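Dye notebook, January, started a little after 9:40 in the morning

Indigo vat again. I said I'd write this up properly after the last round, and then of course I didn't, so let me get down what I remember before it slips any further. The old vat went flat over the holidays. The surface had lost its coppery skin and the liquid underneath had turned a dull blue-green, when what I want is that clear yellow you get on a good morning. I warmed it, gave it a little more fructose and a pinch of lime, and left it alone with the lid on through lunch, and it did come back some, though I wouldn't trust it with anything I cared about.

So there is a new one now, in the tall Zenditz pot by the sink. The recipe is the Carrilho sheet with the fructose cut back a bit, as we talked about in the fall. I weighed out 69 grams of indigo and ground it with warm water in the jar with the marbles, and I kept shaking it a good deal longer than the sheet asks for, partly because the radio was good and partly because I remember the gritty specks we had all over the napkins last time. Please, whoever makes up the next one, don't hurry that part! It is dull work but the paste comes out smooth as cream.

Swatch numbering carries on from the old book, so the first piece out of this vat is 334. I dipped it three times with a good long airing in between, and it gave a pleasant middle blue, a shade greener than I'd like while wet. Number 335 was the same cotton scoured twice, and it took the color much more evenly around the edges. I think we've been skimping on the scour all along and blaming the vat for it.

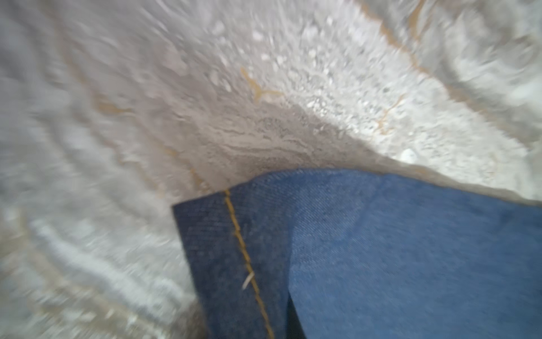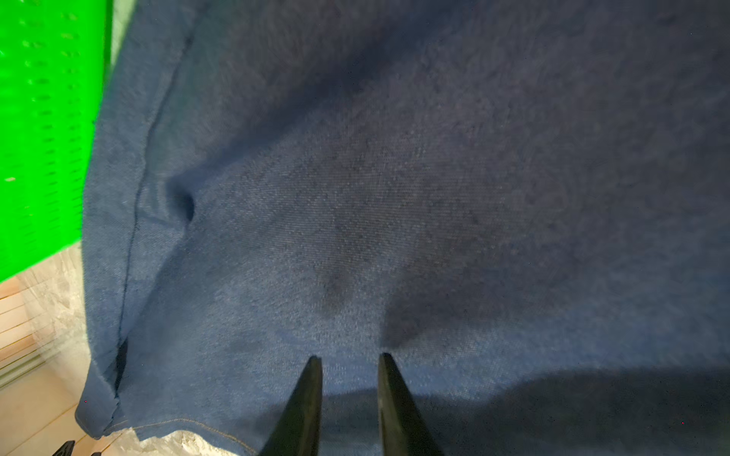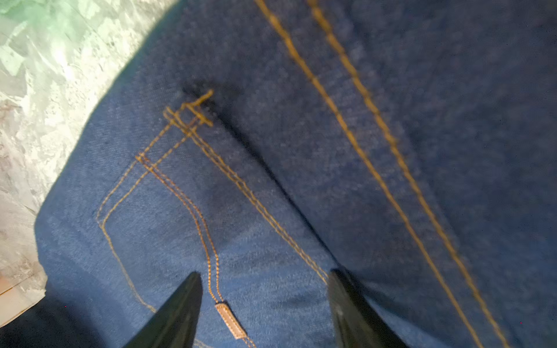
Blue denim, close up.

The linen from Fornusby is another story. It came in stiff as a board and it sheds water for the first minute or so, which tells me there's still size in it. I simmered a piece with soda ash for an hour and the water turned the color of weak tea, then did it again and got weak tea again, only weaker. I'd like to try an overnight soak before the next simmer and see if that saves any gas. If you come in early and find a bucket under the table, that's what it is - please leave it be.

Rubbing test on the old swatches, done with a damp white rag. The ones that had a vinegar rinse and a proper wash with the neutral soap hardly marked it. The ones I was lazy about left a blue smear you could read from across the room. No great surprise there, but it's good to have it in writing for the next time I'm tired and tempted to skip the rinse.

Vat temperature was 93 on the stick thermometer when I put the lid on (Fahrenheit, the Celsius one is still missing). A bit cool, so I've wrapped the pot in the old quilt.

Still to do: more lime, order from Terholm before the end of the month. Relabel the two jars on the top shelf, the writing has gone. Strain the old vat and save the sludge, I have an idea about using it for paint. Check 334 in the window against the one I put in the drawer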